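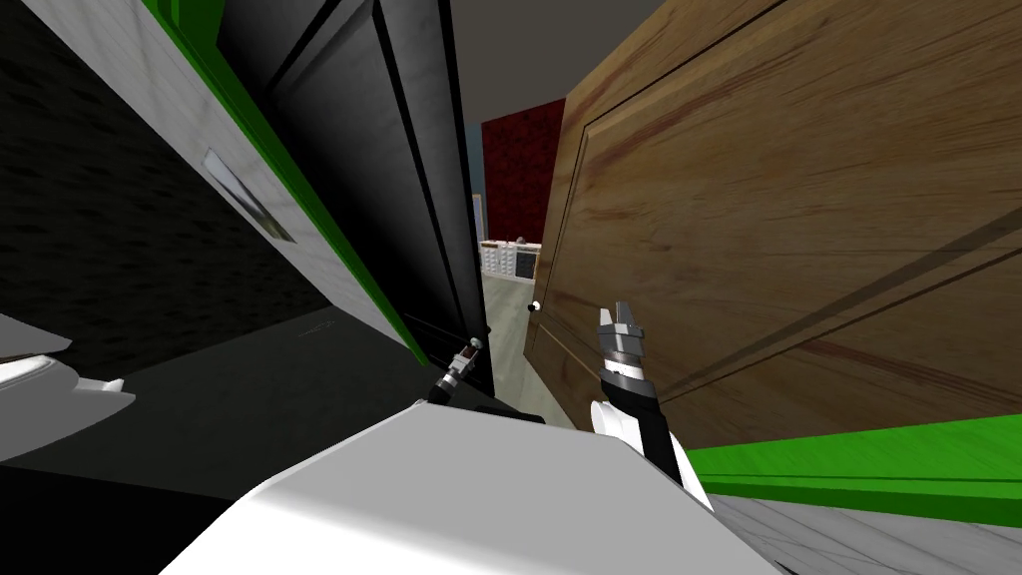 二月底把头发又染了一次,还是在家自己染的。上次写染发的那篇下面有人问我用的什么、怎么调、颜色掉得快不快,当时回复得零零碎碎,这次干脆写完整一点。

先说我的头发情况。发质偏细,量中等,原来的颜色是接近黑的深棕,两鬓和头顶分缝那里有白头发,分缝处比较明显。长度过肩一点。以前烫过,烫过的部分现在基本剪掉了,发尾还留着一小截,比较干,吃色也快。这些会影响结果,所以跟我情况不一样的人,参考的时候要打个折扣。

以前我都是去店里染的。搬到Clurbridge以后一直在Vija Hunt那里做头发,她手很稳,颜色也调得好,就是预约要排很久,而且白头发长得比头发褪色快,每次刚觉得满意,分缝又露出来了。去年店里停了一段时间,我就开始自己补发根,后来索性整头都自己来。她知道以后也没说什么,只叫我别买太深的颜色,说深色上去容易,下来难。这句话我后来深有体会。

第一次自己染,我选的是深棕。理由很简单,我觉得我的头发就是深棕。染出来是黑的,而且是那种没有层次的黑,发尾尤其死。在灯光下看还可以,白天站到窗边一看,像戴了顶假发。脸色也显得黄。后来去查才知道,盒子上写的颜色在已经偏深的头发上会再深一点,干的发尾又会再深一点。想要染出来是深棕,就要买浅一档的。这个道理懂的人觉得是常识,我是顶着那个颜色过了一个冬天才记住的。

现在用的是Martens的染发膏,色号是中棕里偏冷的那一支。选冷调是因为我的头发褪色以后会发橘,暖调的棕褪到后面简直是铜色。冷调刚染完那几天看着有点灰,有点暗,不太好看,洗过几次之后就正常了。我个人宁愿开头难看一点。

我在Dirnport买的。他们店里有一面墙专门放染发的东西,每支前面挂了一小撮染过色的假发做样板。样板可以看冷暖,深浅就不要太信,那个是染在浅色底子上的。店员Stijn Wuyts是那里少数会认真问你现在头发是什么颜色的人,我拿着一支去结账,他看了看我的头发,让我换了另一支。换对了。

一支染膏是64毫升。我这个长度,只补发根的话一支有剩,整头染要2支。第一次整头染的时候我只买了一支,涂到后脑勺就没了,只能把前面的往后面抹,结果后面一块深一块浅,好在自己看不见。现在会多备一支,没拆封的可以放着下次用。调好的不能留,剩多少都得扔掉,这个盒子上也写了。

显色乳我用低浓度的。我不需要把头发变浅,只需要盖白和补色,用高的没有必要,还伤头皮。染膏和显色乳的比例每个牌子不同,照说明书来就行,我看到有人说多加一点显色乳会比较好推开,我试过,是好推,也稀,会往下滴,白头发盖得也不牢,后来就老老实实按比例了。

下面按顺序说一下我是怎么染的。

过敏测试要做。我知道很多人跳过,我以前也跳过。后来有一次换了个牌子,耳朵后面红了一片,痒到睡不着,从那以后每次都测,同一个牌子也测。提前两天在耳后或者手肘内侧抹一点,不要洗,看看有没有反应。有反应就不要用了,钱就当白花。

染之前一天洗头,当天不洗。头皮上有一点油反而舒服,刚洗完就染,涂上去会刺。也不要用发蜡和免洗护发,会挡颜色。

准备的东西有:不要金属的碗,一把染发刷,一把尖尾梳,几个鸭嘴夹,手套,一件不要的旧T恤,一条深色毛巾,凡士林。盒子里送的手套很大很滑,建议另外买贴手一点的。凡士林沿着发际线和耳朵抹一圈,耳朵上面那条折也要抹到,我每次都是那里留一道棕色的印子。

头发分成四个区,用夹子夹好。从白头发最多的地方开始涂,我是从分缝和两鬓开始。刷子竖着把染膏点上去,再横着压一下,不要拼命刷,白头发又硬又滑,刷得越起劲沾得越少。每一片头发要挑得薄,厚了中间是没有涂到的。这一步最花时间,胳膊也酸,后脑勺的部分我是用两面镜子对着照,后来发现照着反而乱,不如凭手感,一片一片按顺序来。

发根涂完先等着,不要马上往下拉。发根等到说明书上时间的大半,再把剩下的染膏带到中段,最后几分钟才碰发尾。发尾可以先沾点水或者抹一点护发素,让它少吃一点颜色。我第一次发尾发黑,就是因为从头到尾一起涂的。如果上次的颜色还在,发尾可以完全不碰,只在冲洗的时候加一点水揉一揉,带过去就可以。

等的时间从全部涂完开始算,中间可以用梳子背刮开一小撮看看颜色,不过湿的时候都偏深,看个大概就好。我一般这时候擦洗手台。染膏滴在台面上要马上擦,过一会儿就擦不掉了。我们家浴室的白色填缝上有一个点,已经一年了,用什么都去不掉。

冲的时候先加一点温水,在头皮上打圈揉一两分钟,叫乳化,边缘的颜色会松动,额头上的印子也好洗很多。然后冲到水清,用盒子里配的护发素,不用洗发水。水不要太烫。

染完头两天我不洗头。之后用不含硫酸盐的洗发水,隔天洗。护色的东西我试过几种,差别不算大,Trandport的紫色护发素我用着还行,能压一点橘,但是不能每次都用,用多了发尾发灰。一个星期一次够了。它的味道比较冲,像那种老式香皂,介意的人先闻一下。

颜色能维持多久,这个大家问得最多。我的情况是,整头的颜色看着舒服的时间比较长,发根要勤补。上一次整头染到这一次,隔了16个星期,中间补过2次发根。如果白头发比我少,或者分缝可以换边,应该可以拖得更久。我现在会把分缝分成锯齿形,白的那一条就没那么清楚。应急的时候用发根喷雾或者眉粉扫一下也行,眉粉选灰棕色的,黑色的会很假。出汗会花,夏天要小心。

说到眉毛。头发换了颜色以后,眉毛也要跟着调一下。我原来用的眉笔是深灰的,配黑头发正好,现在的中棕配上去就显得眉毛特别重,整张脸往下沉。换成浅一点的灰棕之后好很多。腮红反而没有换。口红里面偏橘的几支现在不怎么擦了,跟冷棕的头发放在一起有点打架,擦偏玫瑰的会协调一些。这个很看个人肤色,我是中间偏黄的皮肤。不要用染发膏染眉毛,离眼睛太近了,说明书上也写着不可以。

再说费用。自己染比去店里省,这个不用算。但是有些事我还是会去店里做,比如要变浅,或者要把之前染坏的颜色洗掉重来。朋友Siu-ming Leung在家自己漂过一次,漂出来头顶是黄的,发尾是橘的,中间有一段没漂到,后来去店里修,花的钱比一开始就去店里还多。她现在剪成短发了,说是早就想剪。

补发根和染同色系,在家可以。往浅了走,我不建议。

还有几个留言里的问题,一起回答。

Charalambos Dimitriou问男生短发能不能用同样的东西。可以,染膏不分男女,只是用量少很多,等的时间也别缩短。短发的发根就是全部,涂匀比较要紧。胡子不要用同一支,脸上的皮肤比头皮敏感,有专门的。

Henk Vermeulen替太太问,染完头皮干痒怎么办。如果只是干,染之前在头皮上抹一点没有香味的油,会好一些,不会影响上色,至少我的没有。如果是红、肿或者起小疹子,那就是过敏,不要再染了,去看医生。

有人问海娜粉。我用过一次,盖白是能盖的,盖出来的白头发是橘红色,像挑染。味道像泡久了的干草,要裹很长时间。另外用过海娜以后再用化学染膏,颜色很难预料,有些粉里面还加了别的东西。想试的话先拿一小撮剪下来的头发做实验,梳子上掉下来的也行。

还有人问孕期可不可以染,这个我不懂,请问医生。

这次染出来的颜色我比较满意,分缝处的白头发都盖住了,左边鬓角有一小片偏浅,应该是挑片的时候挑厚了,下次补发根的时候再补。发尾比上次亮一点。我准备四月剪掉一点,把以前烫过的那截全部去掉,已经跟Vija约了时间,顺便让她看看后脑勺涂得匀不匀。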